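Judge the club on the boring task

posted 6 Oct 2019 by Rhys Trevaskis

Writing this fast because the entry form for the December meet goes in tonight and I have lost the same argument three times now, in three hallways, so I'm putting it somewhere people can be mad at it properly.

The argument is about what a student robotics club is for. One side says: build a robot that does something impressive, take it to the meet, win or don't. The other side, which is me and on good days Vaughan Doolan, says the kids should spend the whole fall getting an arm to do one dull kitchen job until it's dull to watch as well. Pick up a bowl. Put the bowl down. Somewhere else, on purpose.

Our club did the dull one this year. Team name is Hurkska, don't ask me, they voted. The rival entry from across town is Drivach and they have a thing that throws. It's a very good thing that throws. I clapped.

But look at what a bowl asks of a bunch of sixteen year olds. The rim is thin and it curves. You have to come in from above with two fingers and get one of them inside and one of them outside, and the bowl is sitting down in something with walls so there's not a lot of room to be wrong in. Come in too far and you're leaning on the ceramic. Too short and you close on air, look silly, start over. Every one of those mistakes has a reason and the reason is findable by a teenager with a notebook. That's the whole pitch, really.
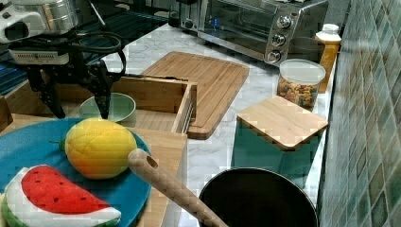

Coming down at the rim of the green bowl. Plush fruit on the blue board.

People ask why the counter has so much on it. Parents mostly, and one judge last year. Wouldn't it be easier on a bare table? Yes. Much easier. We started on a bare table and the arm was a genius for two weeks. Then we moved to a counter with canisters and a toaster oven and a pot with a spoon sticking out of it and the genius left the building. Good! That was the best week of the term. Half the group wanted to go back to the table and the other half got interested, and I could see it happening, who was which, and by the end of the week most of the first half had switched.

Robot demos are dishonest in a small way that everyone's agreed not to mind. You clear the space, you light it nice, you run it till it works and you show that one. I've done it. When I was a student I did it with a straight face. What bothers me is teaching it, handing a kid that habit at fifteen and calling it presentation skills.

So the club rule, which I will defend until they take my key away, is that every attempt goes in the log. Not the good ones, every one. Page 130 of the log is nothing but misses, in four different handwritings, and somebody drew a little gravestone. The count stood at 502 tries when we wrote up the entry form and 919 when I looked again this morning, so they have been busy without me, or someone can't add. Either way it's on paper.

Now the money part. The Polák award, the big one at the meet, is 800 dollars and it goes to "most ambitious project." I've read the scoring sheet more than once. There is a line for originality, a line for visual impact, a line for team spirit (matching shirts, basically). There is no line for did it work the second time. No line for the third. A team can score near the top on a run that happened once, in a hallway, on video.

I think that's bad and I think it's fixable by lunch. Add one line. Repeat the task, judge picks when, judge moves one object first. Points for getting it done, and points if it fails and the kid can say why. That second bit matters more to me than the first. Vaughan wants it worth half the total score, I'd take a quarter. 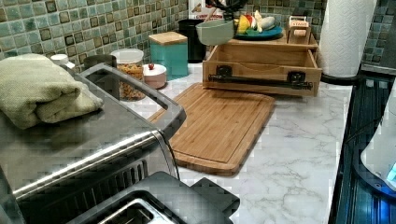

The pushback I get is that this would be boring for the audience. Maybe so. I sat through the whole of last years meet and I'll tell you what was boring, it was the forty minute gaps while somebody's marvelous machine got taken apart and put back together because it had been built to run one time. An arm carrying a bowl over a plate of fruit, with a real chance of hitting the fruit, I would watch that. I have watched it. There's a noise a room makes when a gripper has something by the rim and it's tilting a bit. You don't get that noise from the throwing thing, or you get it once.

The other pushback is better and I haven't got a full answer. It goes: small tasks put kids off. They join for robots and you give them crockery. We did lose a few in the first month, two of them to Sirell, the drone group, who have more fun and better snacks. I don't think those kids were wrong to go. A club can't be everything — ours is slow and picky and the arm spends a lot of time hovering. If I could run the first month over I'd let them do something loud for a couple of sessions and then bring out the bowl. Vaughan says that's bribery. Fine, its bribery.

What I won't do is bring out the loud thing in December becuase the scoring sheet likes it. The group talked about it, there was a vote, closer than I'd have liked, and the bowl stays. Entry form says "moves kitchen items reliably" and then one of them crossed out reliably and wrote "often." I left it crossed out.

If you judge for the meet and you're reading this, the comments are open, and the sheet doesn't get printed until the week before. One line. I'll even type it up for you.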